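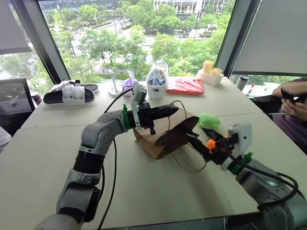
December, natural dye notebook, second madder bath

Starting this page a bit before 4 in the afternoon with a cup of tea going cold next to me, so forgive the handwriting if you are reading this in the binder later on. The first madder bath gave us that brick color everyone was polite about, and I have been wanting to try again with a slower heat ever since Danang Sembiring lent me his old notes from Jilov. His handwriting is even worse than mine, but he is very firm on one thing – never let madder get anywhere near a simmer, or the browns come out and sit on top of the red.

Wool for this round is the Jesden two-ply, 331 grams dry, tied in loose skeins with cotton string. I scoured it last night and left it in the rinse water until this morning. Alum at 20 percent of the weight of the wool, which is more than I would normally use, but Iestyn Samuel had such a lovely even result with that amount on his blanket yarn that I thought I would go along with him for once (he will be unbearable about it). The alum bath ran an hour and then cooled down in the pot with the lid on.

The roots were soaking in the blue bucket for two days. I poured off the first water, which was quite yellow, and kept it in a jar marked "madder, first pour" on the shelf by the sink. Please don't throw it out! I would like to try it on the leftover silk, and there isn't enough root left in the tin to make another. 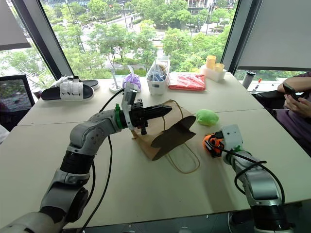
Heat went up very gently, and I wrote down the temperature whenever I remembered to, so the list on the back of this page has some long gaps in it. The wool went in early in the afternoon. It took on a pale coral almost right away and then seemed to sit there doing nothing for ages, and I had a little worry and added a spoonful of chalk, as our tap water is so soft. After that it deepened nicely. I turned the skeins by hand with the glass rod and tried hard not to fuss with them.

Skein 19 is the odd one. It has a paler band near the tie, and I'm fairly sure I pulled the string too tight. I've left it in with the others to see whether a night in the bath evens it out – Danang thinks it will, Iestyn says it won't, and I would be happy with either, to tell the truth, as a streaky skein makes a very pretty hat.

Still to do: lift the wool in the morning, let it air before rinsing, and cut a short length of each for the sample cards. Owen has the hole punch. The Nevent scale is reading a little high again, so check it against the brass weight before measuring out the weld.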